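Folding a T-shirt

Folding a T-shirt is the reduction of a short-sleeved knit garment to a flat, usually rectangular packet for storage in a drawer, on a shelf or in luggage. The work is commonly done on a table or a made bed. A bed gives more room, but a soft mattress yields under the hands and makes sharp edges harder to obtain.

Terms

The hem is the lower finished edge of the shirt. The side fold is a lengthwise turn that brings a sleeve and part of the body over the center. The cross fold runs from side to side and sets the height of the packet.

Preparation

The shirt is spread out and drawn straight by the two ends of the hem. Tension is applied evenly – a pull at one corner only sets diagonal creases across the body. Layers that have turned over on themselves are opened before the first fold is made. 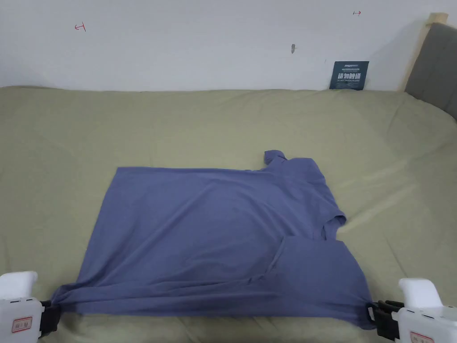
Which side of the shirt should face down?
The front, in most methods, so that any print ends up on the outside of the finished packet.

Methods

In the side-fold method, each side is turned inward by a quarter of the width, the sleeves are laid back along the body, and the length is halved 2 times. The result has 4 layers in height at the thinnest part. The half-fold method begins with a single lengthwise fold, sleeve on sleeve, and is faster but leaves a crease down the chest.

The Drorville handbook of household work gives a packet width of 200 millimeters for drawers. Shelf storage allows a wider one.

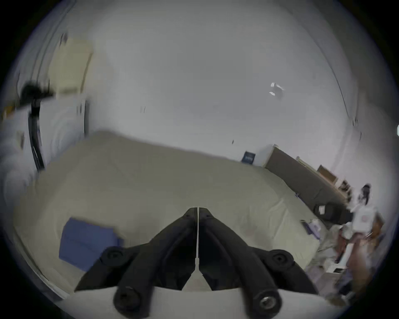

Waltraud Sauerland objects that a fixed width is of little use in a household with mixed sizes, and that the drawer should be measured first. Her own notes recommend standing the packets on edge, which Agathe Hoarau accepts for cotton jersey but not for thin blends, as these slump.

Surface

A fitted sheet pulled tight is adequate. Loose bedding shifts with the garment and carries its own wrinkles into the work. Smoothing is done with the flat of the hand, from the collar toward the hem.
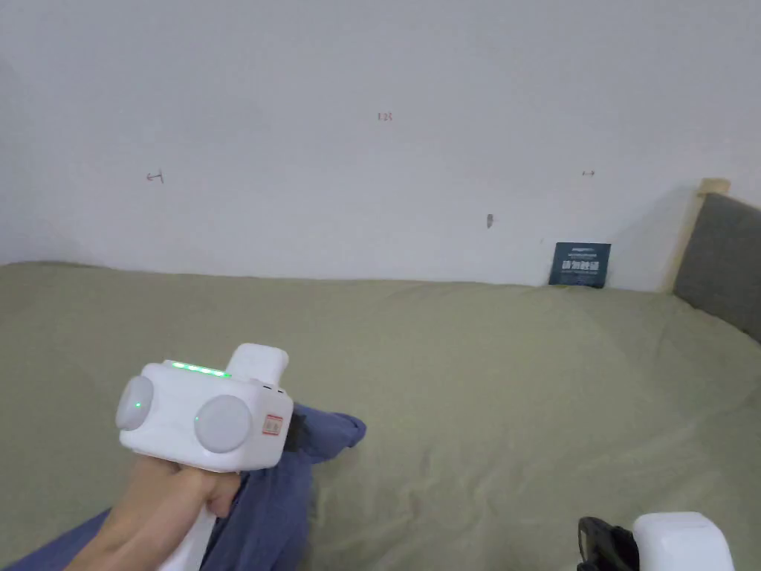

Blue fabric on a green bedsheet.

See also

Ironing; Drawer organization; Packing (luggage)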